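28 Dec 2018

Friday of the slow week, and I had the whole office to myself, so I made a big pot of coffee, put my slippers on (yes, at work!) and finally sat down with the planner bug I've been tiptoeing past since April. Everyone in Fleston seems to be at the lake or asleep. The heat was on, the phone didn't ring, and I had forgotten how much I like this job when it's quiet.

The trouble, for my own memory when I read this back someday, is the last little stretch of a move. Prudach plans the big swings beautifully, elbow tucked in, no drama, and then it gets down near a bin and starts fussing over the wrist. I'd always blamed the collision checker. Today I decided to stop blaming and start measuring, so I loaded the Plultitholm world with the cart and the bins and queued up 708 runs before lunch, each with the same goal and a different random seed.

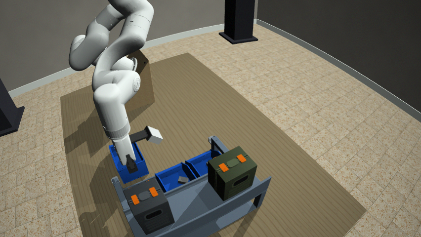

I ate my leftover ham sandwich and watched the log scroll, and of those 708 there were 22 where the planner gave up completely. That's not a terrible number, and in the fall I'd have shrugged at it, but all 22 died in the same stretch of code, the part that pads the sensor bracket with a safety margin before checking it against the bins. The padding was being added twice! Once when the model loads and again when the planner copies it. I wrote that line myself, I'm sorry to say, on what I remember as a very good day.

Fixing it took 15 minutes. Understanding why the tests had never caught it took the rest of the afternoon, with a detour through the Hedlund message library, where I found a comment from some earlier version of me that said only "check this later." Well, dear, it's later. The tests all use the bare arm with no bracket on it, so there was never anything to pad. I added a bracket to the test model and three new cases, and then I renamed a variable that has been bothering me for ages.

After that I switched over to the wrist view, which I always enjoy more than I should. The perception side needs its own look, and I wanted to see how the box edges come through when the fingers are open and the shadows run long across the wood.
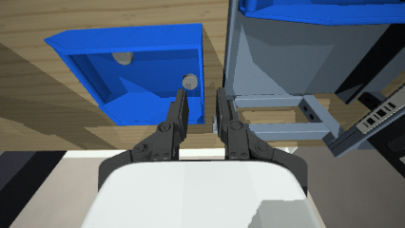 Wrist view, fingers open, blue box to the left.

The edge finder still gets muddled by the darker bands of shadow on the table, and I suspect it's treating them as something solid. I've left that for January and written it on a sticky note so I can't pretend I forgot. Before I packed up I started a longer batch, 3231 runs with the fix in, and left it going overnight. Walked home the long way past the bakery, which was closed, and had soup.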